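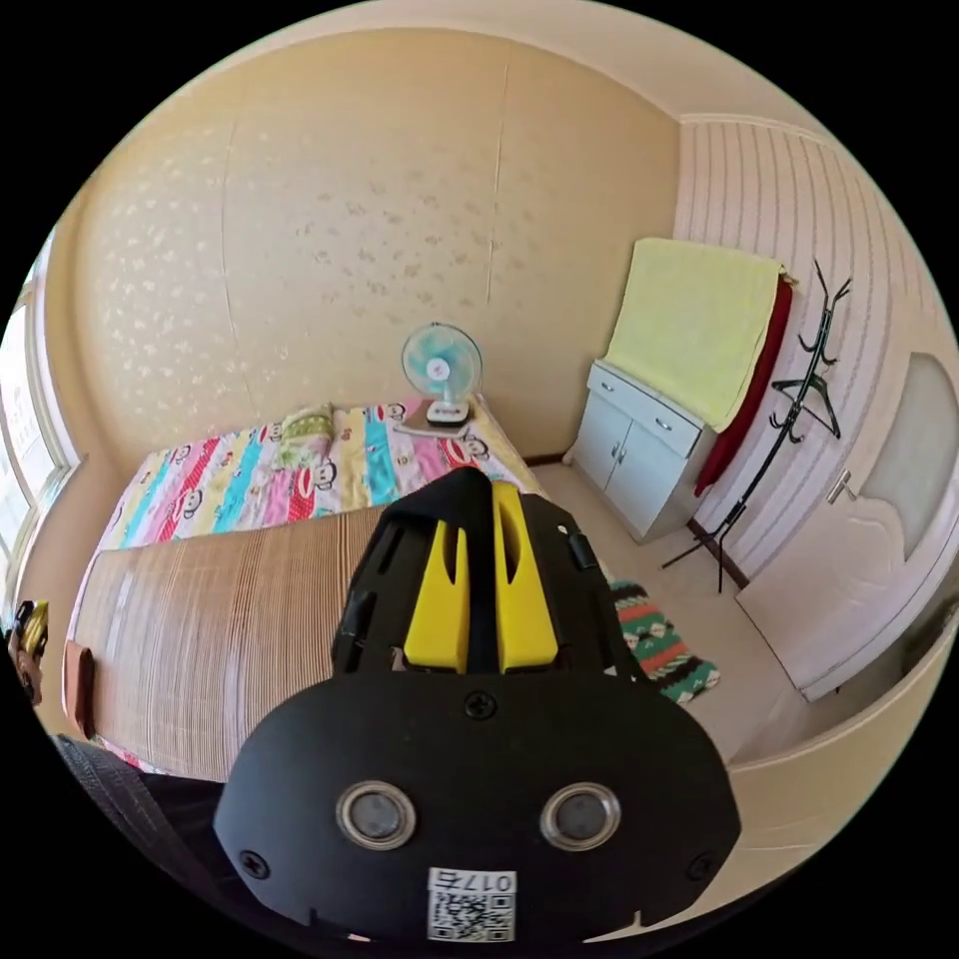 Will it take my job? Padmavathi Raju wondered about that for the whole first week, and she told me she went home every evening and argued with herself about it over the dishes. I'd have done the same! When people hear "robots are coming to work," they picture a shiny metal person sitting down in their chair.

I went to spend some time with her and the others at Vunomley, and I want to tell you how it works there, because it was so different from what I had in my head.

Vunomley is a company that tidies people's homes. Folding towels, making beds, picking things up off the floor, all the stuff you get asked to do on a Saturday morning (sorry). It's tiring work. Your back hurts from bending over beds, and your knees aren't too happy either. So the company decided to try to get a robot to do some of it.

But how does a robot learn to pick up a towel? You learned by grabbing things when you were a baby, over and over, and dropping most of them. A robot arm doesn't know what a towel is. It doesn't know that towels are floppy and a fan is hard, or that you can squash a pillow but you really shouldn't squash a tablet.

So somebody has to show it, and the somebody is a person who's already good at the job. The people at Vunomley carry a gripper, which is a robot's hand without the robot. The one in the photo has two yellow fingers that stand side by side like the ends of big tweezers, and under them are two round lenses that look a bit like eyes. You hold it in your own hand and do your ordinary work with it. The camera records what happens, and later a computer goes through all those recordings and looks for patterns. Oh, so that's how you come at a pillow! So that's when you let go!

I got to try. I was terrible. I went for a sock and pinched the rug. Mohandas Krishnan laughed so much he had to lean on the wall, and then he showed me how he does it, slowly, coming in from the side, and the sock went up like it weighed nothing.

The homes matter too. You can't teach a robot in one perfectly neat room and expect it to manage in yours. Real bedrooms have monkey faces all over the sheets, and flowers on the wallpaper, and towels hanging on the cabinet, and a little fan sitting on the bed. Every room is a new puzzle. The team has made nearly 1,540 recordings so far, and Mohandas thinks the robot still gets muddled by stripes. (I get muddled by stripes too.)

Now the bit I think grown-ups should talk about more. What changes for the people?

First, the day changes. Padmavathi used to tidy from morning until late afternoon. Now she does 2 homes in the morning, and after lunch she sits down and watches recordings, marking which ones went well. She likes the sitting down. She doesn't much like the screen, and she says her eyes get grumpy.

Next, people need to learn new things. Edit Fekete had never used a computer at work before August. She was nervous about it, and the company gave her paid time to practice, and I think that's only fair. If your boss wants you to learn something new for the job, learning it is part of the job!

And some things get harder. Everybody slows down when they're using the gripper, because two stiff fingers can't do what five soft ones can. At the start people were still expected to finish as fast as before, and they got cross, and they said so. So they had a meeting, a long one with bad sandwiches, and the schedule was changed.

There's also privacy. A bedroom is somebody's own place. Before anyone records in a home, the family has to say yes, and they can say no and still get their tidying done.

What about Padmavathi's big question? I asked her again on my last day there. She doesn't know for sure, and neither do I. Maybe robots will do the bending and the heavy lifting one day, and people will do the parts where you have to think about who lives there. Maybe there will be fewer tidying jobs. The workers have asked to be told early if that's going to happen, and to have a say in it, and I hope they get that.

You can try some of this at home. Use a pair of kitchen tongs (ask first!) and make your bed with them. Then get someone to time you. My record is so bad I'm not writing it down.

More to read
Why are robot hands so clumsy?
What does a camera "see"?
The day the elevator learned to drive itself
Jobs your great-grandparents had
Ask us: can a robot be tired?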